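I went to the Evham open day in March expecting to be sold something, and I was. Evham is the old wool store by the river, now let by the room to small firms, and once a year they prop the doors open and let the public wander through. The flyer promised 100 exhibitors. Perhaps it counted the stairwells.

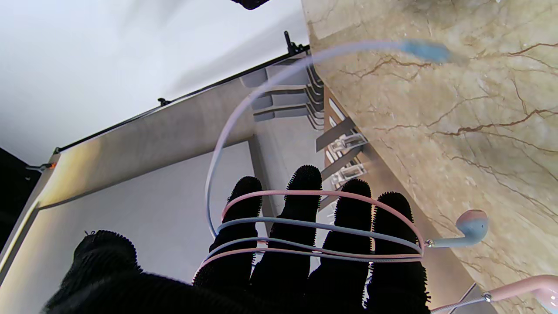
Pink cable looped around four black fingers.

First stop was Tripathi, who dye yarn on the ground floor. Their claim is that the new vats use far less water than the old ones. Less than how much, I asked, and got a brochure. The colours were lovely, I'll give them that, and the smell of wet wool took me straight back to my gran's laundry.

Upstairs, Zillard was showing office chairs at $700 each. 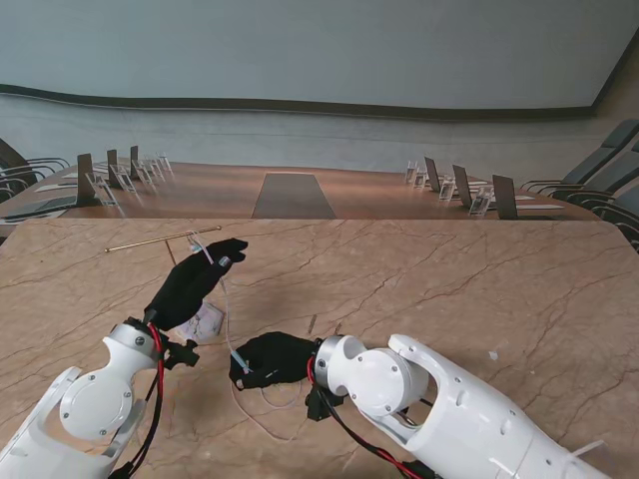
I sat in one for the length of a talk on posture and my back felt the same as it does in my kitchen chair. The talk leaned heavily on a survey of 200 office workers - all of them, when someone behind me asked, already Zillard customers. There was a bit of shuffling after that. 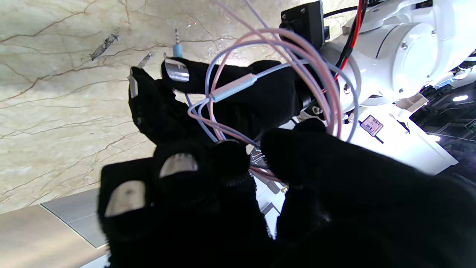
Black fingers around a bundle of pastel cables, marble wall behind.

Lunch was a sausage roll and a flat white from the Urnex cart in the courtyard. The line was long and the coffee was burnt, but the sausage roll was the best thing I had all day. Parking is another matter. The signs send you to a paddock roughly 400 metres off, with no footpath for the last stretch, and I saw prams being carried.

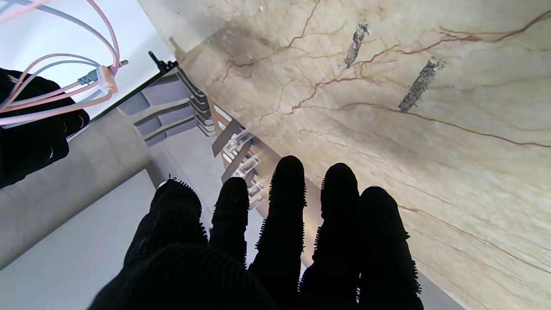
2 min read

Would I go again? Maybe, if they put the room numbers on the map and drop the prize draw, which wanted my phone number before it would tell me what the prize was. The building itself is worth the trip. Go before eleven, skip the talks and have a look at the old hoist on the top floor.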